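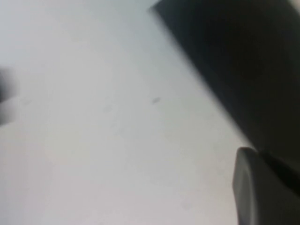 The white table, up close.

Clearing the white table

18/04/2021

2 min read

Print this page
E-mail this to a friend

I have been putting off the sorting since we moved to Flultalville in March. There were 269 things on my list at the start, most of them small: keys, chargers, pens, glasses. I wanted one clear surface to do it on, so I took everything off the white table and wiped it down with dish soap and water.

The rule is simple. Small things get a box or they go. I bought a pack of shallow boxes from Okisell, 100 in the pack, far more than I need. Gareth Tunstall is taking the extras for his seed packets.

Sunglasses were the hard part. I used to keep them in a drawer with the batteries and the tape measure, and every pair I owned ended up scratched. A hard case is fine for the car, but at home I never close it. An open box works better for me – I can see what is in it and I put things back.
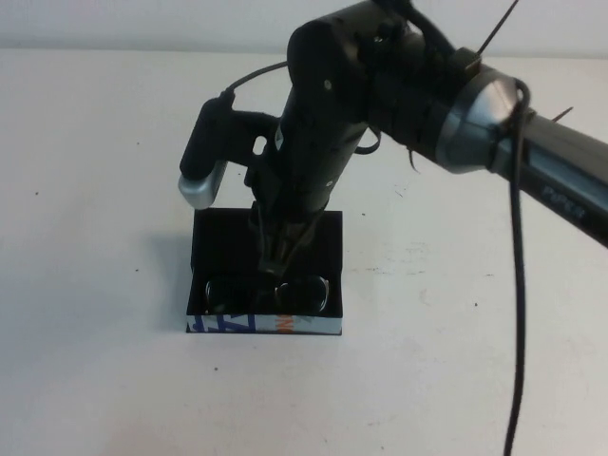 Dark sunglasses in the open black box.

A shallow box suits them. In a deep one I pile other things on top, and then the lenses get rubbed. I thought about lining it with felt and decided to wait and see.

Yaqin Jiang asked how the table is holding up. I paid 700 for it secondhand, chairs included, and I look at the top more closely than I should. White shows every line. I tried a melamine sponge on a corner first and it left a dull patch, so I am sticking with a soft cloth.

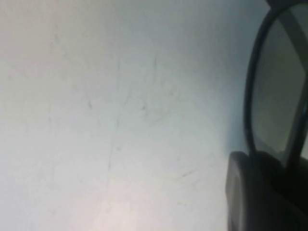
Faint marks on the pale surface.

I can live with a few streaks. A mat would cover them, but I like having the whole top to spread things out on.

Chargers are next, then the pens. After that there is a bag of cables from the Trillport apartment that I have not opened yet.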